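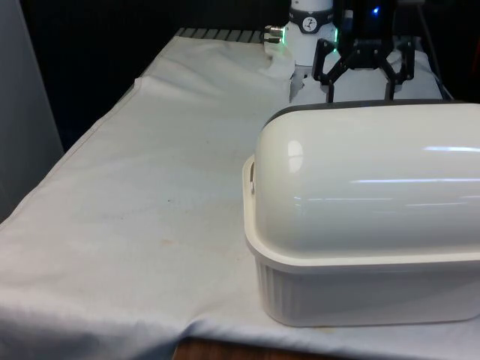

Domed lid and projecting rim on an off-white plastic container.

Holding temperature, not cooking temperature, is where most commercial soup wells fall out of tolerance. A well that reaches its setpoint at opening can drift through service, and the operator usually sees the drift only when a probe goes into the product.

Da-eun Na services countertop and drop-in wells for Proddale, a repair firm with a workshop in an industrial park and 11 technicians on the road. Her records for the past year list 183 calls on food wells. The largest group concerned thermostats, followed by heating elements and drain valves.

The Ronasness drop-in, a common unit in older cafeterias, uses a capillary thermostat with its bulb clamped to the underside of the pan. If the clamp loosens, the bulb reads the air in the cavity, which lags the pan. The element then stays on past setpoint and the off cycle runs long. Replacing the thermostat does not correct this fault. Na checks the clamp first, then the capillary for kinks, then the calibration.

Forkov wells use an electronic controller and a thermistor. Calibration is more stable, but the control board sits near the drain line and is vulnerable to a weeping valve. Corrosion at the connector produces an intermittent open circuit, and the controller responds by shutting off the element. Na cleans the connector, replaces the valve seal and reroutes the harness where its length allows.

Scale is the other recurring cause. In hard-water districts a wet well left undrained overnight builds a layer over the heated surface that slows heat transfer and shortens element life. "I would sooner see a well drained every night than descaled every six months," Na says. "Descaling gets the centre of the pan. It rarely gets the corners."

Seol, a parts distributor, stocks elements for both makes and rates its replacements at 3,000 hours. Wattage and terminal spacing should be matched to the data plate, as both makers changed element suppliers during production. Isolate the unit at the breaker before opening the access panel, and measure element resistance with the leads disconnected.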